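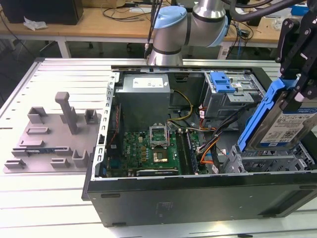

Teaching the drive swap by hand: quick guide

Last updated: September

3,427 shares | 4 comments

Short version of how we record the hard drive job on the desktop tower. Written for people who already know how to power up the cell and home the arm. If you don't, go do the Carkance safety sheet first, then come back.

Before you touch anything

- Tower on its side, open side up. Square to the slats on the table. Doesn't have to be perfect but don't leave it at some crazy angle.
- Tuck the loose power wires back over the board. A loop hanging into the drive bay will snag the caddy and you'll be recording garbage.
- Check the blue caddy by hand once. Slide it in and out of the lower bay yourself. If it sticks for you it'll stick for the arm.
- Fixture plate bolted down, not just sitting there. Wiggle it.
- Speed to 7 percent. Yes it's slow. Leave it.

Hand guiding or remote?

Both work, for diffrent parts of the job. Hand guiding (hold the enable button, push the arm where you want it) is good for the big moves. Over the tower, over to the plate, back again. Remote, meaning the Varma leader handle, is better for anything close up. When you push the arm around by hand your own weight goes into it and the drive ends up a hair crooked. With the handle you get small motions and your head isn't down in the case.

We do the approach by hand and then switch. Rakeo controllers let you change modes mid recording, just wait for the beep. If you don't wait it drops the last second or so of motion and there's a jump in the file.

Recording the drive

1. Open gripper, hand guide to just above the bay. Stop with fingers lined up to the sides of the caddy.
2. Beep, switch to remote.
3. Down slow. Close on the caddy, not on the bare drive. The label side is slippery and you don't want finger pads on it anyway.
4. Pause. Count to 3. The pause is what we use later to split the recording so don't skip it.
5. Lift straight up. Straight! Most bad demos are people pulling toward themselves on the way out, the caddy rubs the cage and the force numbers go wild.
6. Clear of the case, hold still again, then stop recording.

Putting it back is the same thing backwards except step 3. Going in, touch the caddy to the mouth of the bay and let it rest there a moment before pushing. You want the robot to learn the touch, it needs that to find the opening when the tower's been moved a little.

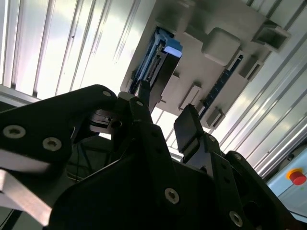 Corey Grimshaw
Robot training lead, Sallden

Working close to a holder

Use the wrist view. The side view lies to you about depth, every time. With the wrist camera up full screen watch the fingertip against the edge of the blue part. Come in until the tip is just short of it, stop, check both fingers are spread wide enough, then go. Everything is at a slant in that view so forget about level, steer by the gap.

Light matters too. Bright metal panels behind the work wash out the picture and the edges dissapear. Turn exposure down before you record, never during.

How many demos

Start with 4 good ones, play them back at low speed with your hand near the stop. If playback is clean, shift the tower a little and do 4 more. Throw out any take where you hesitated in mid air or bumped something and kept going. Deleting is cheap.

Naming: task, your initials, take number. No spaces, Varma chokes on spaces.

Memory and the expansion card are on a seperate page, still writing that one up.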